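Equipment Review Group, Cirnelbridge site
Minutes of the October meeting

Start 2:00 p.m. Six members present, quorum met. Minutes of the previous meeting were accepted with one correction to the price table.

1. Jotus simulation kit, trial license

The group went over the trial license for the Jotus two-handed manipulation kit, offered by Cestasetti. The quote is $2,998 per seat per year, with support from the vendor's Riihimäki office. Setup took one afternoon. The kitchen set loads without changes to our workstations — the older machine in the back room needed a driver update first.

2. Trial runs

The trial covered 228 runs on the counter tasks. Members asked for the logs to be sorted by task before the next meeting. The hand model was judged good enough for grasp planning. Two members would like finer control of the thumb joints and will send their notes to the vendor.

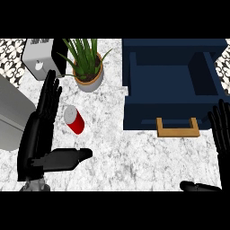

Fig. 1. Kitchen counter set in the simulator, with both robot hands, the red can and the blue cabinet.

3. Cost and terms

The vendor will hold the quoted price if we order before the end of the budget period. Extra object packs are $600 each. It was not clear whether packs carry over when a license is renewed — to be asked in writing.

4. Decisions

Extend the trial by one month at no charge, as offered.
Hold the order for object packs until the renewal question is answered.
Run the counter tasks again with the new hand settings and report success rates by object.

5. Other business

The shared workstation needs more disk space. A request will go to IT.

Meeting closed 3:10 p.m. Next meeting in November, same room.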